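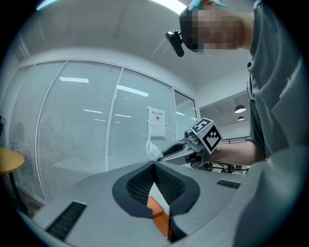 Slide 1. Gray T-shirt, sleeves short, ready to work.

Okay, wait for people to sit down. Say hi to the back row. Thank Amber Prins for the invite and for the coffee.

So I'm going to talk for twenty minutes on mending clothes, and mostly on T-shirts, which is where people laugh a little. Let them! A T-shirt is the thing we all own too many of and the thing we give up on fastest. A tiny hole near the hem and it's a rag. I did that for years.

Slide 2. How I got into this
I learned from my aunt, Sobia Awan, at her kitchen table in Omthorpe. She had a cookie tin of thread and one good pair of scissors that I was not allowed to use on paper. (Pause here, somebody always has the same story.) My first patch was on a pair of school pants and it was awful, big loopy stitches, wrong color, and I wore them until I outgrew them anyway.

Years later I started the Dandada mending table with Florencio Sotomayor. We put two folding tables at the front of the library on the first evening and figured we'd be sitting there by ourselves with a sandwich. We had a line.

Slide 3. What came in last year
We kept a notebook, so I can give you real numbers. 357 pieces came across the table. 244 of them were knits, so T-shirts, sweatshirts, leggings, that family. 73 we sent home unmended, mostly because the cloth had gone so thin there was nothing left to sew into. Say that last part slowly, people write it down.

Slide 4. Where a T-shirt fails
Ask the room first. They'll say armpits. Armpits, yes, but also the little cluster of pinholes in front, right at belt height. Everyone blames moths. My money is on the belt buckle and the edge of the kitchen counter. Bianka Pap stopped leaning on her counter for a month to test this and says no new holes, so take that for what it's worth.

Then the shoulder seam, then the neck ribbing coming loose. Both are easy. Pass the sample shirts around now, NOT later, or they never come back before the break.

Slide 5. The actual fix
Ballpoint needle. Say it twice. A sharp one can cut the loops of the knit and then your small hole has friends.
Put a scrap of an old T-shirt behind the hole, bigger than you think, with the stretch going the same way. Baste it down. Small running stitches around the hole, and don't pull tight! If it puckers, you pulled. Snip the basting, trim the back, done.
Thread color: I like it to show. Shahzad Awan mends everything so you can't find it, and we've been arguing over that since I was fifteen.

Slide 6. When to quit
Hold the shirt up to a window. If you can see the window frame through it, make it into patches for the next one. I've got a whole bag of these, come take some.

Slide 7. Try it
Hand out the kits, 4 to a row. Needle threaders are in the blue envelope. If we're running over, skip the ribbing demo and go straight to questions.
Remind them the next table is in June, same room, and to please wash things before they bring them in.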